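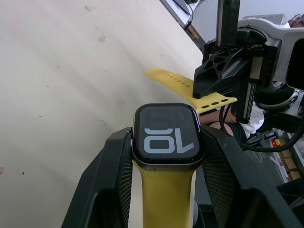
Strap bench, November, started 9:40

Watch straps and the stand today. Yellow silicone sport band, the one with small adjustment holes and a set of oval holes in the same half. Reference watch from the drawer, rectangular case, black screen. Left the big-digit face on it so it matches the earlier notes.

Checked the case before starting. Small scuff near one edge, already in the Clustow log, so no new entry. Wiped the bench down with a damp cloth and let it dry.

Pull gauge zeroed at 10:15. Spare bands are in the Derkbridge box, 42 left. Renata Grabowska wants the next order placed before we drop under 21.
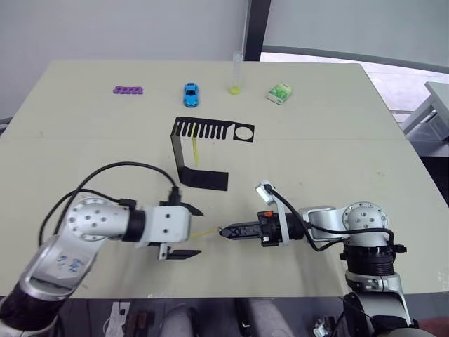 Stand, 11:30

Black bent metal one, slots along the left half of the top plate, round hole near the right end. A thin yellow strip hangs in one of the slots fine. I would still like the slot edges deburred, as my thumb found a rough one last week. Asked Chung for a price on a second stand with the same slot spacing.

Target for the band is 3000 flex cycles. We are at nearly 194 by hand, so this needs a proper plan.
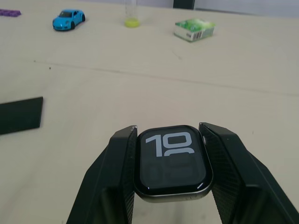
Renata thinks we should do the flexing in blocks and write down the hole used each time. Fine by me. I'll rule up a sheet after lunch and put it in the Zudeo binder. Still to do: charge the watch, find the small calipers, label the stand.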